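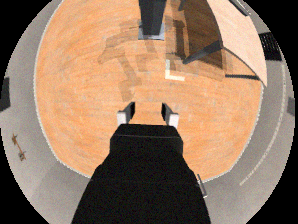 件名:公開デモ中に手先カメラの表示が遅れる/リセットが途中から効かなくなる
受付:Lawal サポート窓口(現地対応含む)
依頼元:Hindetti ロボット操作グループ
場所:Hutonside 見学棟 一階 デモ室
対象:Pluvero シミュレータ、操作卓、来場者向け大型表示器
優先度:高(見学会当日まで)→ 中(見学会終了後)
状態:解決(残件あり、末尾参照)
起票:フンミラヨ・エティム(Hindetti)
担当:ビンドゥ・パニッカー(Lawal)

■ 起票内容

見学会でシミュレータの操作体験を出します。来場者が操作卓のレバーで腕を動かし、手先カメラの映像を見ながら丸いテーブルの上でグリッパを動かす内容です。開催日は2025年10月15日で、申込は350人です。一人あたりの持ち時間は短く、前の人が終わったらスタッフがリセットを押して次の人に代わります。

前日のリハーサルで次の症状が出ました。

症状A:レバーを倒してから、大型表示器の手先カメラ映像が動くまでに遅れがある。体感でわかる程度。操作卓の手元モニタでは気にならない。

症状B:リハーサルの終わり近くで、リセットを押しても初期姿勢に戻らなくなった。画面は動いている。レバーも効く。リセットだけが効かない。アプリを再起動したら直った。

症状C:手先カメラの映像で、木目の上の影が重なって見える。前回のデモではこうなっていなかったと言う者がいる。私は前回を見ていないので判断できない。

Aは来場者が酔う可能性があるので先に見てほしいです。Bは一度しか出ていませんが、本番はリハーサルよりずっと多く回すので心配しています。Cは急ぎません。

構成は次のとおりです。
・シミュレータ用の計算機 一台
・操作卓(レバー二本、リセット釦、手元モニタ)
・映像分配器 一台
・延長器(送り側と受け側)
・大型表示器 一台
・録画用の小型計算機 一台(大型表示器の手前から分岐)

エティム

■ 返信(パニッカー)

受付しました。現地には夕方に入れます。先に次の三点を教えてください。

・Pluvero の設定フォルダをまるごと圧縮したもの
・症状Bが出たときのログ(起動から再起動まで全部)
・大型表示器の映像設定の画面を撮ったもの

症状Aについて、手元モニタで遅れがないのであれば、計算機の描画より後ろに原因がある見込みです。到着前に試せることとして、延長器を外して長いケーブルで直結できるか見ておいてください。ケーブルがなければそのままで結構です。

■ 追記(エティム)

設定フォルダとログを共有領域に置きました。録画ファイルも一本つけます。800MBあるので落とすときは有線でお願いします。

長いケーブルは見学棟の倉庫にありませんでした。別棟に借りに行っています。

表示器の設定画面は、リモコンが見つからず本体の釦で開きました。「映像モード:鮮明」「動き補間:強」「入力名:未設定」となっています。触らずにそのままにしてあります。

■ 現地対応 一回目(パニッカー)

症状Aの切り分け。

手順
レバーを弾いたときに手元モニタと大型表示器が同じ視野に入るよう三脚を立て、高速度撮影した。手元モニタの映像が動き始めたコマと、大型表示器の映像が動き始めたコマの差を数えた。

結果
手元モニタに対する大型表示器の遅れは400ミリ秒前後。毎回少しずつ違うが、大きくは外れない。

切り分けの順番は次のとおり。

一、延長器を外し、借りてきた長いケーブルで分配器と表示器を直結。遅れはほとんど変わらない。延長器は主因から外す。

二、分配器を外し、計算機から表示器に直結。これも変わらない。

三、表示器の「動き補間」を切る。目に見えて縮む。

四、表示器の「映像モード」を「鮮明」から「計算機」に変更。レバーと映像のずれが体感ではわからなくなった。

五、延長器と分配器を元に戻す。四の状態から悪くならない。

主因は表示器側の映像処理と判断した。入力名が未設定だったため、表示器が計算機の入力とみなしていなかった可能性もあるが、そこまでは確かめていない。入力名も「計算機」にしておいた。

注意:この表示器は電源を元から落とすと「動き補間」だけ工場出荷時の値に戻る。二回試して二回とも戻った。「映像モード」は保持される。見学会の朝に主電源を入れた人が補間を切ること。手順の紙に書き足してほしい。

■ 追記(エティム)

了解です。朝の手順の紙に一行入れました。リモコンは受付の引き出しにありました。表示器の裏に貼っておきます。

スタッフ二人で操作を試し、どちらも遅れは感じないとのことでした。症状Aは当日の朝に再確認するまで閉じないでおきます。

■ 症状Bのログ確認(パニッカー)

共有されたログを読んだ。リセットが効かなくなった時点の前後を要約する。

・リセット釦の入力そのものは届いている。釦の接点、配線は問題なし。
・シミュレータはリセット要求を受け取り、前の場面の後片付けを始めている。
・後片付けの途中で、手先カメラの描画先を解放する処理が戻ってこない。
・以後のリセット要求は「処理中」として捨てられている。警告は出るが、画面には何も出ない。

起動から数えて48回目のリセットで止まっている。

設定フォルダを見ると、手先カメラの描画先を場面ごとに作り直す設定になっている。録画用の出力も同じ描画先を参照している。録画側が古い描画先をつかんだままになり、解放待ちがたまって上限に当たった、という筋を疑っている。現地で再現を試す。

■ 現地対応 一回目の続き(パニッカー)

症状Bの再現。

条件1:録画あり、設定は現状のまま。リセットだけを自動で繰り返すスクリプトを回した。リハーサルと同じ回数で停止。アプリを再起動してもう一度回し、また同じ回数で停止した。

条件2:録画なし、その他は条件1と同じ。止まらない。リハーサルの回数を大きく超えたところで手動で打ち切った。

条件3:録画あり、描画先を場面ごとに作り直さず使い回す設定。止まらない。こちらも手動で打ち切り。

条件3のとき、リセット直後に前の場面の映像が一瞬だけ残る。まばたき程度の長さで、知らなければ見落とす。操作には影響しない。

当日の運用案を二つ出す。

案い:録画を止め、設定は現状のまま。
案ろ:録画を続け、描画先を使い回す設定に変える。残像は許容する。

どちらでも止まることはないと見ているが、こちらは案いを勧める。変える箇所が一つで済む。

■ 返信(エティム)

録画は見学会のあとで操作の傾向を見るのに使うので、止めたくありません。広報にも一部渡す約束です。案ろでお願いします。

残像は確認しました。言われてから三回目でようやく見えました。問題ないと判断します。

念のため、昼の休止時間にアプリを一度再起動する予定も入れます。

■ 返信(パニッカー)

案ろで設定した。変更前の設定フォルダは日付なしの「変更前」という名前で隣に残してある。戻す場合は、アプリを終了してからフォルダ名を入れ替えるだけでよい。起動中に入れ替えないこと。

昼の再起動は賛成。再起動のあと、手元モニタと大型表示器の両方で手先カメラの表示が選ばれているかを見てほしい。再起動すると手元モニタだけ俯瞰カメラに戻ることがある。

■ 症状Cの確認(パニッカー)

影の件。

手先カメラの映像では、テーブルの木目の上に茶色っぽい半透明の影が重なって落ちている。支柱の右側では、細く濃い影のまわりを広く淡い影が囲んでいる。L字の白っぽい印も、縦の部分の上のほうは陰に入っている。

設定を見ると光源が二つ有効になっていた。変更履歴では、四月の更新で補助の光源が足され、それ以降ずっと有効になっている。前回のデモがそれより前なら、見え方が違うという話と合う。

補助の光源を切って試したところ、影の重なりはなくなったが、棚板の奥やグリッパのまわりがかなり暗くなった。来場者が手先の位置を読みにくい。シミュレータの故障ではなく設定どおりの表示なので、こちらから変更は勧めない。

■ 返信(エティム)

前回のデモは四月の更新より前でした。納得しました。

影を一つにした表示も見せてもらいましたが、指先が見づらいので現状のままにします。症状Cは対応なしで閉じてください。

一点訂正です。上の「棚板」は、こちらでは「パネル」と呼んでいます。右奥の薄い桃色のものと、その左の濃い茶色のものです。説明員の台本もパネルで統一しているので、以後そちらでお願いします。

■ 返信(パニッカー)

承知した。以後パネルと書く。

■ 当日朝の確認(エティム)

・主電源投入後、動き補間が「強」に戻っていた。切にした。
・映像モードは「計算機」のまま。
・手元モニタ、大型表示器とも手先カメラ表示。
・リセットを続けて何度か押し、毎回初期姿勢に戻ることを確認。
・録画開始を確認。保存先の空きは十分。
・レバーと大型表示器のずれは体感なし。

症状Aは閉じます。

パニッカーさんは午前中だけデモ室にいてくれることになりました。

■ 当日午前(パニッカー)

開場から最初の数組は問題なし。

途中で一件。右のレバーを奥に倒しても手先が前に出ないと来場者から申告。説明員が代わって操作しても同じ。左のレバーは正常。

操作卓の裏を見ると、右レバーのコネクタが半分抜けていた。来場者の足が届く位置に線が垂れている。挿し直して復旧。線は卓の脚に結束した。体験の中断は一組分で、その組には最後にもう一度操作してもらった。

もう一件は故障ではないもの。来場者から「画面が壊れているのでは」と質問が何度かあった。手先カメラの表示で円の外が真っ黒になっている点についてだった。表示としては正常。説明員の台本に一文足すことを提案した。文面は Hindetti 側で決める。

加えて、指の間に何もつかんでいないのに閉じる操作を続ける人が多い。閉じきったまま力をかけ続けると、レバーを戻しても指がすぐには開かない。待てば開くので説明員には待つよう伝えた。値の調整は当日には行わない。

■ 当日昼(エティム)

昼の休止に再起動しました。ご指摘のとおり、手元モニタだけ俯瞰カメラになっていました。手先カメラに戻しました。気づいたのは次の組が席に着く直前だったので、再起動の手順の最後に「手元モニタの表示を確認」と太い字で書いておきました。

午前中、リセットが効かなくなることは一度もありませんでした。

台本には次の文を足しました。
「画面は丸い範囲にだけ映ります。周りの黒いところは故障ではありません。」
午後の説明員二人に渡し済みです。

■ 当日午後(エティム)

パニッカーさんが帰られたあとの記録です。

開始直後、大型表示器に「信号なし」が出ました。手元モニタは正常。延長器の受け側のランプが消えていました。電源の差込口を見ると、隣の展示の人が掃除機用に抜いたとのことでした。挿し直したらすぐに映りました。差込口には「抜かないでください」の札をつけました。

その後、電源が切れたのが表示器ではなかったので動き補間は切のままでした。念のため設定画面で見ています。

中盤に、リセット直後の残像に気づいた来場者が一人いました。学生の方で、前の人の指の位置が一瞬見えた、と言っていました。説明員が設定の都合ですと答えています。操作には支障ありません。

終盤、室温が上がって計算機のファンの音が大きくなりました。映像の遅れやコマ落ちは感じませんでした。扉を開けて様子を見ましたが、廊下の音が入って説明が聞こえにくくなり、また閉めました。

終了まで停止なし。録画も最後まで取れています。

■ 見学会後の確認(パニッカー)

当日のログと録画を受領し、確認した。

リセットの失敗:なし。
「処理中」として捨てられた要求:少数あり。いずれも釦を素早く二度押しした際の二度目で、正常な動作。
描画先の解放待ち:増えていない。案ろの設定は効いている。
録画の欠け:昼の再起動の間だけ。午後の「信号なし」の間も録画は続いていた。分岐が延長器より前にあるため。

計算機の温度は午後の終わりに高くなっているが、制限がかかる値には届いていない。次回も同じ部屋を使うなら、計算機を卓の下の箱から出して置くほうがよい。箱の背面がふさがっている。

指がすぐ開かない件。閉じる側の指令が、指が閉じきった後も積み上がる作りになっていた。上限を入れれば直る。修正した設定を「指令上限あり」という名前のフォルダで置いた。中身は当日の設定にこの変更を足しただけのもの。手元では、閉じきった状態で長く握り続けても、戻せばすぐに開いた。時間のあるときに操作卓で試してほしい。

■ 返信(エティム)

「指令上限あり」を操作卓で試しました。説明員をしていた二人にも触ってもらい、すぐ開くとのことです。今後はこちらを標準にします。

「変更前」のフォルダは消してよいでしょうか。間違えて起動した人が一人いました。

■ 返信(パニッカー)

消さずに共有領域の保管場所へ移してほしい。録画とリセットの件を開発元の窓口に報告するのに、再現する設定が必要になる。移したあと、計算機側のものは消して構わない。

起動用のショートカットが古いフォルダを指していないかも見てほしい。デスクトップに似た名前のものが二つあったはず。

■ 返信(エティム)

移しました。ショートカットは二つとも古いほうを指していました。一つ消して、残りを新しい設定に向けてあります。起動して確認済みです。

■ 対応まとめ

症状A(大型表示器の遅れ)
原因:表示器の動き補間と映像モード。
対応:補間を切、映像モードを「計算機」に変更。補間は主電源を落とすと戻るため、毎朝確認。
状態:解決。

症状B(リセットが効かない)
原因:録画側が古い描画先をつかんだままになり、解放待ちが上限に達する。条件を変えた再現試験の結果からの判断で、内部の作りまでは見ていない。
対応:描画先を使い回す設定に変更。リセット直後にわずかな残像あり。
状態:回避策で運用。根本の修正は開発元へ報告。

症状C(影が重なる)
原因:補助の光源が有効。設定どおり。
対応:なし。
状態:終了。

当日発生1(右レバーが効かない)
原因:コネクタの抜けかけ。
対応:挿し直し、配線を結束。
状態:解決。

当日発生2(信号なし)
原因:延長器の受け側の電源が抜かれた。
対応:挿し直し、札を取り付け。
状態:解決。

当日発生3(指がすぐ開かない)
原因:閉じる指令の積み上がり。
対応:指令に上限を設定。
状態:解決。

■ 残件

・描画先の解放について開発元の窓口へ報告(パニッカー)
・借りた長いケーブルの返却(エティム)
・操作卓の線を卓の内側に通す工作(Hindetti、次回の見学会まで)
・計算機を箱から出した配置の検討(Hindetti)
・朝の手順の紙を清書し、表示器のリモコンと同じ場所に貼る(エティム)
・広報に渡す録画の切り出し。来場者の声が入っている部分は音を消してから渡す(エティム)

■ 追記(エティム)

ケーブルは返却しました。朝の手順の紙も貼り替えました。残りは次回の準備のときにこのチケットの続きとして書きます。

■ 追記(パニッカー)

開発元への報告を送付した。受付の返信あり、調査はこれから。回答が来たら別チケットを起こし、番号をこの欄に書く。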